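The Two-Arm Table: a January gallery, and the trouble with the grippers

Dragica Dumitrescu, January 23, 2022

Hello again from the upstairs room at Lukham, and thank you to everyone who wrote in after the last gallery to ask how the pair of arms was getting along. I have been promising a proper page about them for weeks, and I kept putting it off in the hope that I would be able to write it with a happy ending attached. Well, the ending is mostly happy, but the middle is all about a fault, and I thought the fault was worth a page of its own, partly so that the Trunivside group (who are building much the same table as we are) can save themselves a few evenings.

For those who haven't met them, the arms share one wooden worktable and are meant to pass small parts to each other. One picks up, the two meet near the middle, the other takes hold, the first lets go. It sounds like nothing at all when you write it down. My neighbour's little boy can do it with a biscuit. But each arm has only its own idea of where it is, and when the two ideas don't agree, you have two sets of fingers trying to be in the same place, and that is how we came to be sitting up late in July with a snapped fingertip and a very quiet room.

That first break was a plain knock, and we blamed the program. We slowed everything down, printed a new tip and carried on, and for months it behaved so well that we got rather pleased with ourselves. Then, just after New Year, the knocks came back. They were small ones this time, a click you could hear from the doorway, and then every so often a proper stall, with both arms pushing and neither giving way until somebody reached the stop button.

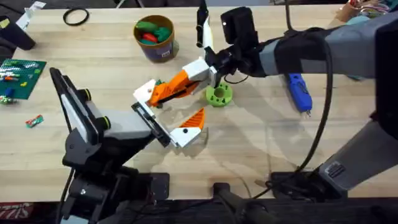 What made it so maddening was that it never happened first thing. You could switch on, run a dozen handovers with a cup of tea in your hand, and swear the whole thing was cured. The trouble only crept in once the session had been going a good while, and by then we had usually stopped watching closely and started chatting, so the notes from those evenings are not what they should be! Mine say things like "clicked again, worse" and then there is a shopping list.

So we did what we ought to have done in July and kept a proper log. Every handover got a line, good or bad, with the time and a word or two on what it sounded like. We stopped at 568 because that was the end of the notebook. Of those, 183 had something wrong with them, which was far more than any of us would have guessed, and I think it shows how easily you get used to a noise. Most were clicks and scrapes that didn't stop the work. Four were full stalls, and two of those cracked a tip.

Reading the log back was an education. The bad lines bunched together towards the end of each evening, as we had thought, but they also bunched after any stretch where one arm had been made to reach right across and come back. If we kept the work close in, the clicks were rare. If we asked for the long reach, they came along within a few minutes, and once they had started they didn't stop until we had switched off and set both arms back to their starting positions.

Shukla, our planning program, came under suspicion first, poor thing, as it always does. We went back to an older copy and the clicks carried on just the same. After that we tried fresh settings for the grip, then a softer approach, then a longer pause at the meeting point. The pause did help a little, and for one evening I was sure we had it, and I went home and told everybody. The next session was the worst of the lot.

The real cause, when we got to it, was a humble one. The fastening that holds one arm down had worked itself very slightly loose. You couldn't see it, and you couldn't feel it if you gave the arm a polite push, which is of course what we had all done. But with the arm stretched right out, its own weight was enough to rock the base by a hair, and when it came back in it didn't always settle where it had been. A hair at the base is a good deal more than a hair by the time you get to the fingertip, and after an hour of it the arm was arriving at every meeting a little to one side of where it believed itself to be.

I found it by accident, with a strip of paper. I had slid it under the edge of the mount to mark a position, and when the arm was at full reach the paper came out in my hand. I put it back, brought the arm home, and it was held fast. I did this several times over, with a growing feeling of foolishness, and then went to find a spanner.

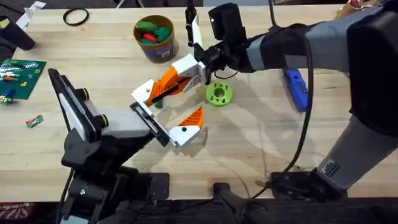 Tightening it was the work of a minute, and then we had to teach both arms afresh where the other one stood, which took up most of a Saturday and two pots of coffee. We have run several sessions since then with the long reach put back in, and so far there has been the odd scrape and no stalls. I would like to fill another whole notebook before I call it mended, and I have bought the notebook.

The part that bothers me more than the loose fastening is the stall itself. When the arms push against each other, they ought to notice and give up. Ours had a limit set for exactly that, and it was set much too high. I am fairly sure it was raised on purpose, back in the autumn, when we were trying to lift something heavier, and never put back. There is nothing in the log about it, and I have a nasty suspicion that the hand on the keyboard was mine. With the limit where it should have been, the first stall would have ended with both arms stopping and a message on the screen, and we would have gone looking for the cause a good deal sooner, with more fingertips left in the drawer.

It has made us think about our own fingers too. These are small arms and a pinch from them would be a nuisance more than anything, but on two of those evenings somebody had put a hand in to straighten the part just before things moved. We had all fallen into it. It is so very tempting when a piece is sitting a tiny bit crooked and you can see precisely what it needs! So we now have some house rules, which are pinned up by the door and which I will copy out for the Trunivside people:

Hands stay off the table while the arms are live, even for a quick nudge.

One person has the stop button within reach and does nothing else. No tea, no chatting, and you swap when you get bored.

Paper strip test under both mounts at the start, with each arm at full reach, and again at the halfway break.

Any change to a limit goes in the book with the old number beside it, and gets put back before the lights go off.

If you hear a click, write it down, even if the handover was fine. A click counts.

The last rule is my favourite and also the one I break the most. I am trying to be better.

A few people have asked whether we will move over to Bruvow mounts, which clamp in a different way and are said to stay put. I have had a good look at a pair and they seem very solid, but they would mean drilling the worktop, and I have grown fond of the worktop. For the moment we are going to stay as we are with a locking washer and a dab of paint across the bolt head, so that if it turns even a little the line of paint will break and give it away. If the paint is still whole by spring I shall be delighted, and if it isn't I will get the drill out.

My thanks to all of you who sat through the logging evenings, and especially to whoever tidied the drawer of spare tips and sorted the cracked ones into their own bag. I had been picking through that drawer by feel for months. If you are coming along to the next session, please bring a pencil — the pens in that room have all given up — and let me know beforehand if you'd like a turn on the stop button, as I am drawing up a list.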